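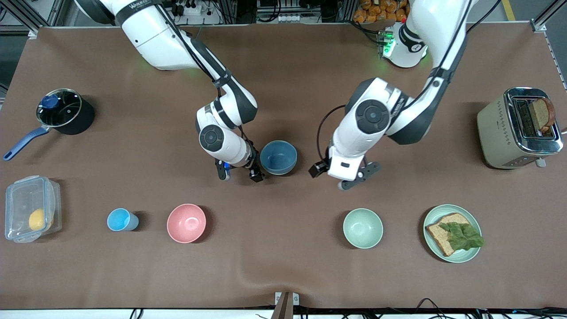
Slate-blue bowl in the middle, with a lidded saucepan, a snap-lock box with a lemon in it, a cup and two more bowls.

Kitchen Tips I Have Stopped Believing (And a Few I Kept)

By Manikandan Kandasamy

I have been reading kitchen organizing tips for years, and most of them seem to be written by people with an island and a walk-in pantry. My kitchen has one run of counter and three cabinets. I try the tips anyway, usually for a month, and I write down what happened. Last October I did bowls, lids and lemons. What follows is what I ended up with, and you're free to disagree.

Nesting bowls by size

Every list says it. Stack the bowls big to small and you save a whole shelf. Fine, if you own a set. Most of us own bowls from four different sets, bought in three different decades, and they don't nest so much as wedge. I had two that locked together so tightly I needed ice in the top one and warm water around the bottom one to get them apart. (That trick does work, by the way. Give it a few minutes and twist, don't pull.)

What I do now is stack by how often I use them. The bowl I reach for every morning sits on top, whatever size it is. It looks worse and I have stopped caring.

Color coding

You've seen this one. Pink for fruit, green for salad, blue for whatever is left over. I gave it an honest try and it lasted until the first time the pink bowl was in the dishwasher. If you live with other people, forget it, they will not learn your system and I don't blame them. Colored bowls are nice to look at. As a filing system for food I think they're useless.

The one place I'd make an exception is raw meat. One bowl, one color, used for that only and washed hot. Everybody in the house can remember one rule.

Keeping lemons in a sealed box

I expected to debunk this and I couldn't. A lemon on the counter gets hard and leathery in a week or so at my place. A lemon in a closed box in the refrigerator stayed good for close to four. It doesn't need water in the box, whatever you may have read. I tried a lemon sitting in water too, and it kept fine, but then you have a box of water in the refrigerator waiting for somebody to tip it over.

Dry the lemon before it goes in. Use a clear box, or you'll find it again in spring. The box should close properly, but it doesn't have to be expensive. I bought the Gusholm one with the fancy valve and I can't tell the difference between that and an old takeout container with a decent lid.

Glass lids

The usual claim is that a glass lid saves energy because you don't lift it to look. Maybe. Mine fogs up within two minutes of the water getting hot and then I lift it to look. What I do like about glass is before the cooking starts: you can see from across the room whether you left something in the pan.

Check the knob. Turn it, and if it moves, tighten the screw underneath before it drops off into the soup. Wash around that screw with an old toothbrush while you're there. Same with the metal rim, which holds more grease than you would think.

As for storing lids, I have tried the Dralness door rack, a tension rod and a dish drainer stood on end. The door rack held everything and then the door wouldn't shut. The dish drainer won. It was already in the house.

Long handles

A long handle is great until you put the pan down. Turn it in over the counter, never out over the floor, and not across a burner that's on. This one I believe without testing. Storing is harder - a long-handled saucepan takes up the space of two short ones, and no clever tip changes that. Hang it up if you have the wall for it. I put mine on the bottom shelf with the handle toward the back corner and gave up the corner.

A cloth on the table while you sort

Some people say to empty the cabinets onto the floor. Please don't. Clear the table, lay a plain cloth over it and put things there. It's quieter, nothing gets scratched, and small cups don't roll as far when they go over. A brown or dark cloth hides stains, which is good or bad depending on what you think of stains. Mine goes straight in the wash afterward.

Do one shelf at a time. The Frimpong method, which a neighbor lent me as a very thick book, wants the entire kitchen out at once. I tried it and we ate toast for dinner standing up.

Measuring your bowls

Now this is dull, and it's the tip I'd keep if I had to drop the rest. Fill each bowl to the brim from a measuring jug, once, and write the number on a bit of tape underneath. Two of mine that looked the same size came out at 852 ml and 960 ml. The little one I had always called "the half liter" really was 500. I no longer guess whether a batch of dough will fit.

Things I wouldn't buy again

The Kelico bowl dividers, 39 dollars for the pack. They're felt circles. Cut up an old dish towel and put a piece between each bowl if you're worried about chips. I was worried about chips for a while and then noticed that all of mine had happened in the sink.

Next month I'm trying drawer liners, and I don't have high hopes for those either.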